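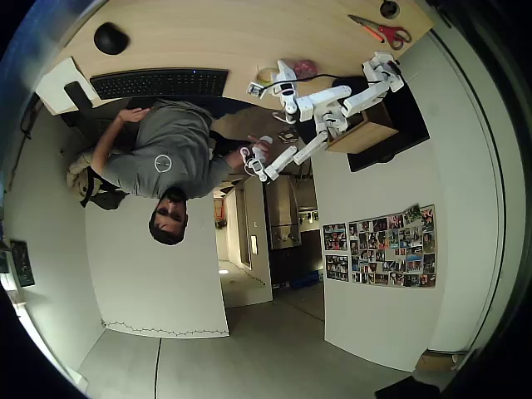
A desk at Skorkeck, with the keyboard, tape and scissors in reach.

Part-time desk and supplies assistant, Skorkeck

Skorkeck is a shared workplace with 34 desks on 2 floors. We are looking for a person to keep the desks in working order and the supplies where people expect to find them. The job starts in August.

What you will do
Go through the desks on your floor each afternoon and clear what was left behind. Keyboards and mice stay at their desk. Scissors, tape and other small supplies go back to the supply shelf, unless there is a name on them.
Run cables through the desktop openings and tie up any that hang down.
Check chairs for loose arms and wheels and report the bad ones.
Keep the hallway clear – bags and containers left there go to the front office.
Enter new stock in Tumo, our supply list. It has 198 items at present and some of them need to be merged.

What we ask
You can lift a boxed office chair and are fine with kneeling under desks. You write clear notes for the next shift. Experience in an office or stockroom is useful but we will train you.

Hours and pay
Five afternoons a week, 2 p.m. to 6 p.m. Pay is hourly and depends on experience. Lunch at the Isari cafe downstairs is half price for staff.

How to apply
Send a short letter and a list of past jobs to the front office, or drop them off in person before 5 p.m. Please say when you could start. We reply to all applicants – usually within two weeks.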